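To: Wilari Conflict Monitoring List
From: List Secretariat
Subject: Re: Status of the Dukden crossing

Dear colleagues,

The Secretariat has received the following query and is replying to the whole list, as several members have raised the same point.

> The October bulletin states that the Dukden crossing is "under the control
> of government forces". Our own partners in Cluma say that the eastern
> bank is still being shelled and that no civilian traffic has passed since
> the garrison withdrew. Could the Secretariat confirm which account is
> correct, and whether the figure of 800 displaced persons includes those
> who left Cluma before the ceasefire talks collapsed?

The wording in the bulletin was imprecise and will be amended. Government forces hold the western bank and the bridge itself. The eastern bank, including the road towards Dolan, remains contested. Two of our three reporting partners recorded artillery fire there on the morning the bulletin was issued, the last of it shortly before 11.00. The third had no access to the area and made no report.

On the second question, the figure of 800 refers only to persons registered at the Dolan reception centre after the talks collapsed. It does not include earlier departures from Cluma, for which we hold no reliable total. Members are asked not to add the two groups together in their own publications.

The opposing side has described its withdrawal from Dukden as a regrouping. The Secretariat takes no position on that description. We note that 19 armoured vehicles were reported moving north in the following days, which may indicate preparation for a further attempt on the Cluma road. This report rests on a single source and should be cited accordingly. 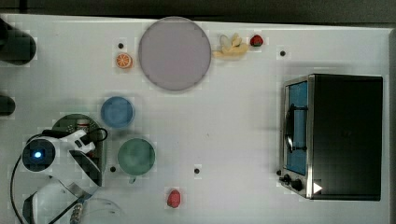 Members submitting incident reports are reminded that the revised form is now in use. Of the 69 reports received since the last bulletin, 11 gave no time of observation and could not be matched with other accounts. Please enter local time, and state whether the incident was witnessed directly or relayed.

The corrected bulletin will be circulated to this list only. Until then, the paragraph on Dukden should not be quoted. Further queries may be sent to the Secretariat in the usual way, with the bulletin section given in the subject line.

Yours faithfully,

The Secretariat
Wilari Conflict Monitoring List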